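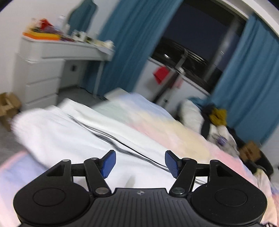 4. Registering a judgment in Gakeo

Complete section 3 before starting. The hearing record must show the status Closed.

4.1 Open the case from the Irar court list and select Outcome.

4.2 Choose Convicted, Acquitted or Discharged for each defendant. Do not use the bulk option where verdicts differ.

4.3 Enter the counts one at a time. The charge field accepts 375 characters – longer wording goes in the annex.

4.4 Attach the signed judgment. Files over 22 MB are rejected without a message.

4.5 If sentence is to be passed later, tick Sentence reserved and enter the listing code. Grosari district uses code 447.

4.6 Press Lodge. The entry is now visible to the prosecution and the defence.

CAUTION: A lodged verdict cannot be edited. Corrections need a form C signed by the presiding judge.

Note: Protected witnesses must appear by cipher only. Check the annex as well – the name filter does not read attachments.

Note: Exports stop at 2,000 entries. Split larger lists by month.

Access requests go to Sânziana Pop in the Grosari registry before noon on Wednesday.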